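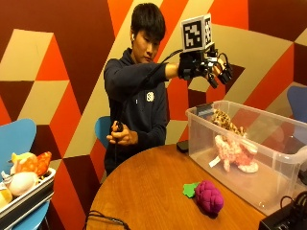

Plush toys, sorting into the bin
Tuesday, January 23, 2018

Round table again, the one with the orange-brown top. Clear bin on the right, lid off. Leopard print and the pink and white one are in. Grapes still out on the table with the leaf side down to the left.

The grapes are the awkward one. All bumps, and the felt leaf folds under if you set it down quickly. Try placing it last, on top of the others.

Pink and white: tag is still on, small white one near the end. Leave it for now, Gratwood wants the toys as bought until the set is signed off.

Bin is the Raltus one, 200 on the shelf list. The thick rim catches anything floppy - go in from above and let go low. The Dumitrescu crate is shallower and might suit the grapes better. Not tried yet.

To do:
- wipe table before the next round
- find the second bin, last seen in September
- add grapes to the list under 557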